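Endmont Clothing Bank
Progress report to the Fokell Fund
4 Feb 2021

Grant period: October to the end of January

The grant pays for sorting, folding and packing donated clothes for households in Endmont. Most of the work in this period was on T-shirts and other cotton tops, which make up the largest share of what we are given. Folding is done on a bed against a plain wall, and the cardboard boxes are kept within reach. 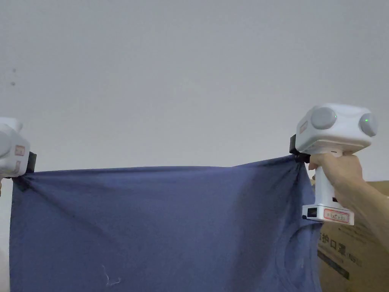
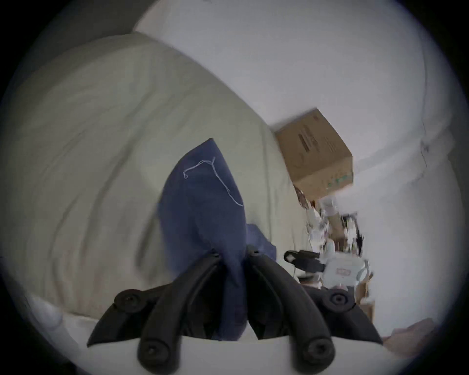
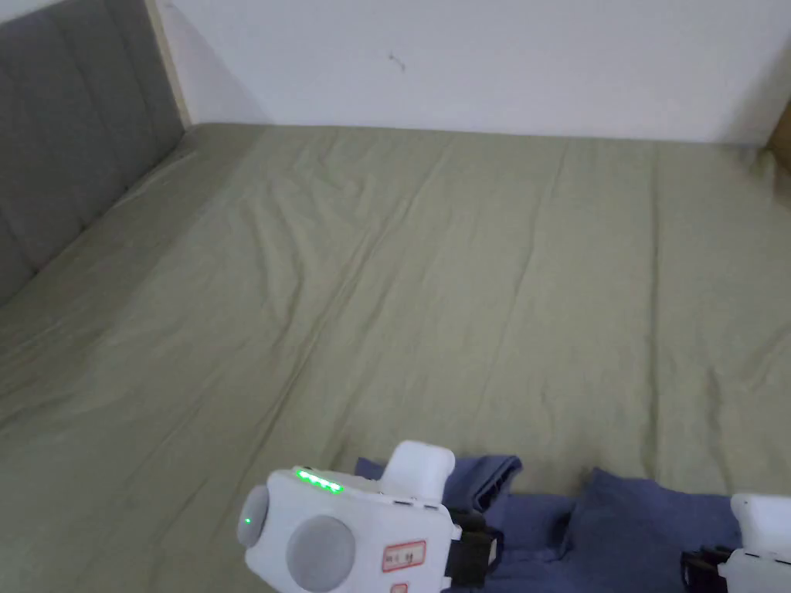
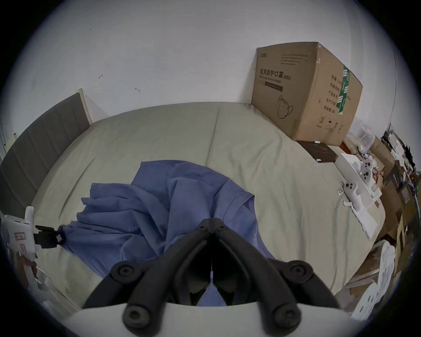

Items sorted since the start of the grant: 1,751. Our target for the period was lower, and the extra came from a single large delivery from the Wróbel store when it closed its Endmont branch.

Each top is shaken out, held up by the shoulders and checked front and back. Stray threads and lint are picked off before folding. Anything with a hole or a stain that will not wash out goes to the rag bag. Dark colors are now folded separately from light ones. We lost time in October to lint from navy shirts getting onto everything else.

Spending is in line with the budget. Of the 200 dollars set aside for packing supplies, 50 is left. Most of our boxes are reused, so the money went on tape, labels and lint rollers.

Two items are behind schedule. The size labels from Kindotance came late and had to be reprinted, and children's clothing has not been started. We plan to begin on it once the remaining adult tops are boxed.

For the next period we ask to move the unspent supplies money to transport. Collection from the outlying streets is costing more than we planned for.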